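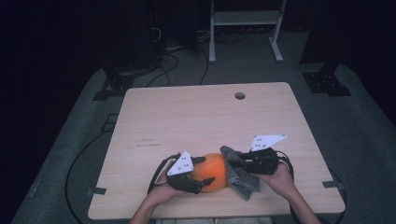
Wiping down pumpkins before storing them — cloth or brush?

Posted by julico_40, July 2018

I have a few small orange pumpkins that I want to keep on a shelf for as long as I can. They have dirt in the grooves between the ribs. My only cloths are gray knit ones, kind of fuzzy. Is that good enough or will it leave lint? I also don't want to scratch my table, which is light wood and already has some scuffs and marks on the left side.

Zunstead

A knit cloth is fine for a small pumpkin. Drape it over one side, hold the other side still, and wipe from the stem down so you follow the ribs. Get the cloth damp, not dripping. Go over it again with a dry one and leave it out for 5 hours before you put it away. Check the bottom too. Dirt sits there and that is where mine always go soft first.

For the grooves I use an old toothbrush with a drop of dish soap in 500 ml of water. Don't carry it by the stem. Once the stem snaps off, use that one for soup.

Lint has never been a problem for me. If yours sheds, wash the cloth once on its own.

Esteban

just rinse it in the sink

hernonari

I would not rinse unless you can dry it right away — water gets in around the stem. On the table, fold a towel and set the pumpkin on it. Grit under the pumpkin is what scratches the wood when you turn it. Shake the cloth outside between pumpkins for the same reason. Mine were picked the fall before last and the good ones lasted into January on a cool shelf, not touching each other.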